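4.3 Apertura de la torre y revisión de la placa

Vale para los equipos de sobremesa del lote Citdale. Si la torre lleva pegatina Mulcahy en la tapa, ir al apartado 4.5, que el cierre es otro.

Antes de empezar: cable de corriente fuera, pulsar el botón de encendido cinco segundos con el equipo ya desenchufado, pulsera puesta. Sin pulsera no se toca la placa.

1. Tumbar la torre con la tapa hacia arriba. Superficie firme y despejada, el frontal hacia usted.

2. Quitar la tapa lateral. Deslizar hacia atrás y levantar. Si no corre, mirar si queda algún tornillo, no hacer palanca con el destornillador.

3. Soplar el polvo en ráfagas cortas. Sujetar el ventilador con un dedo mientras se sopla.

4. Localizar lo básico: zócalo del procesador, ranuras de memoria, ranuras de expansión, pila de botón. En las Dell de placa verde la pila está entre la ranura blanca y la azul larga.
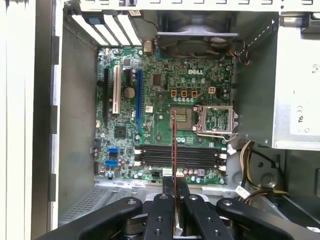 5. Abrir el zócalo. Palanca hacia abajo, un poco hacia fuera y arriba del todo. La tapa metálica se levanta sola o casi.

PRECAUCIÓN: no tocar los contactos del zócalo. Ni con el dedo, ni con un paño, ni con la esquina de una tarjeta. Un contacto doblado y la placa va a la caja de bajas.

6. Con el zócalo abierto, mirar con linterna de lado, en dos direcciones. Contactos todos a la misma altura = bien. Si hay duda, anotar "dudoso" en la hoja Sovero y seguir, ya lo mirará Ita Brophy.

7. Memoria: abrir las pestañas de los extremos antes de sacar nada. Los módulos salen rectos hacia arriba. Apuntar en qué ranura iba cada uno, luego nadie se acuerda.

8. Tarjetas de expansión: primero el tornillo o la pestaña de la chapa trasera, depués la tarjeta. Cogerla por los cantos.

Nota: la ranura azul larga (PCIe x16) suele llevar un retén en un extremo. Apretar el retén y tirar a la vez. Si se tira sin apretar se rompe, y el recambio Endedo tarda.

4.4 Disco, cables y piezas sueltas

1. Soltar los dos cables del disco, datos y corriente. Tirar del conector, nunca del cable.

2. Apretar el cierre azul del soporte y sacar el disco con su soporte puesto. No hace falta separarlos salvo que se vaya a cambiar el disco.

3. Cada pieza a su hueco de la bandeja. El disco de 3,5 pulgadas puede ir de pie si el hueco lo sujeta bien; las tarjetas de canto, en ranura. Nada apilado.

4. Los cables de la fuente, apartados hacia un lado. Mejor no desconectarlos todos si solo se va a revisar la placa, es perder tiempo.

5. Chapas de las ranuras de expansión: no tirarlas. Hacen falta al cerrar.

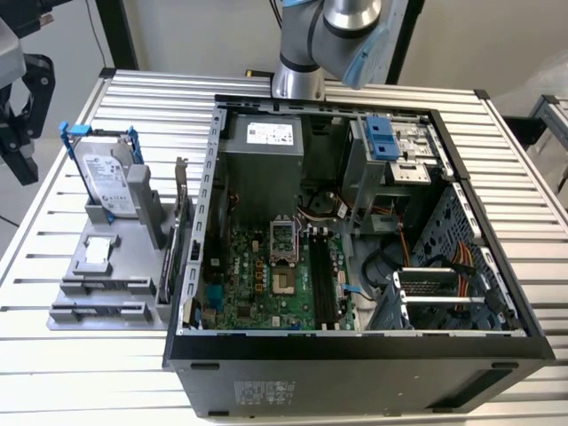

6. Apuntar en la hoja el número de equipo (el lote va del 1 al 138) y lo que se ha sacado. Letra clara, por favor.

7. Comprobar la pila con el polímetro. Menos de 3,000 V, se cambia. El lado marcado con + queda a la vista.

PRECAUCIÓN: la fuente no se abre. Aunque esté desenchufada. Si huele a quemado, etiqueta roja y a la estantería del fondo.

8. Montaje, en orden inverso: memoria, tarjetas, disco, cables. Antes de poner la tapa, pasar la mano por encima de los cables y ver que ninguno roza las aspas.

9. Procesador: se pone con el zócalo limpio, haciendo coincidir las muescas. Se deja caer en su sitio, sin presionar. Luego tapa metálica y palanca. La palanca ofrece algo de resistencia, es normal; si cuesta mucho, parar y volver a mirar las muescas.

10. Tapa lateral, enchufar, encender. Pitido corto = correcto para este lote. Varios pitidos: sacar la memoria y volver a meterla hasta oir el clic de las dos pestañas. Si sigue igual, probar con un solo módulo en la primera ranura.

Tiempo previsto por equipo, unos 54 minutos con todo. Los primeros tardan más.

Para los tornillos que falten, pedir la bolsa 1938 en el mostrador. Tabla de pitidos completa en el apartado 6.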